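Folding carton

A folding carton is a box made from a single sheet of paperboard that is printed, cut and creased in one plane, then folded and locked or glued into shape. It is supplied flat and set up at the point of packing. Folding cartons are used for dry foods, cosmetics, small kitchen goods, stationery and medicines, and make up much of the lightweight packaging found in an ordinary household.

The term is usually kept separate from the corrugated box, which has a fluted layer between two liners, and from the rigid or set-up box, which is delivered already formed and can't be collapsed. In everyday Australian speech all three are called cardboard boxes.

Construction

The unfolded sheet is called a blank. It consists of four main panels joined side by side, a narrow glue flap along one edge, and closure flaps at the top and bottom. Small dust flaps fold in first from the sides and keep the contents from working out at the corners. The lines between panels are creases - shallow channels pressed into the board so that it bends in one place without cracking the surface.

Grain direction matters. Paper fibres tend to line up with the direction of the papermaking machine, and board folds more cleanly along the grain than across it. On tall cartons the grain is commonly run around the body, at right angles to the long creases, to help the panels resist bulging.

Board

White-lined grades have a smooth coated face that takes print well. The reverse may be white, cream or grey depending on the pulp. Some cartons are printed on the inside as well, often in a single flat colour that shows when the flaps are lifted. Inside printing adds a pass through the press and is more common on gifts and homewares than on groceries.

Common styles

The straight tuck end has both closure flaps hinged on the same panel. The reverse tuck end has them on opposite panels, and the blanks nest more closely on the sheet. Crash-lock bases are partly glued at the factory and snap into place when the carton is squared up. Tray styles have corners that are folded and locked by hand, and can be opened out again without tearing.

Flattening and reuse

To flatten a tuck-end carton, both ends are opened and the body is pressed across two opposite corners. A glued carton then lies as a double layer. Opening it out to one layer means parting the glue seam, which can lift the top surface of the board. Creases that have been folded many times become soft, and the carton no longer stands square.

In most council areas, clean cartons go in the kerbside recycling bin, preferably flattened. Plastic windows and foam inserts are taken out first. Board soaked with oil or food is generally unsuitable for recycling.

Regional history

Carton making in the Erham district began at a stationery works in Drastbridge, which ran one hand-fed platen and employed 30 people. A second plant at Hamel later produced tea and biscuit cartons in 72 standard sizes. The Erklow Packaging Collection holds 123 unfolded blanks from the two works, 3 of them with the original cutting formes.

See also: Corrugated fibreboard; Paperboard; Die cutting; Tuck flap
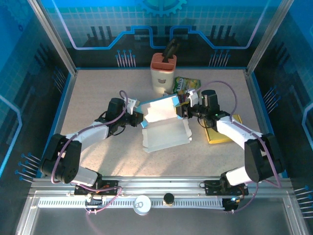

Photo: Sota Murakami, May 2021. White cardboard box opened flat, with blue showing inside along the folds.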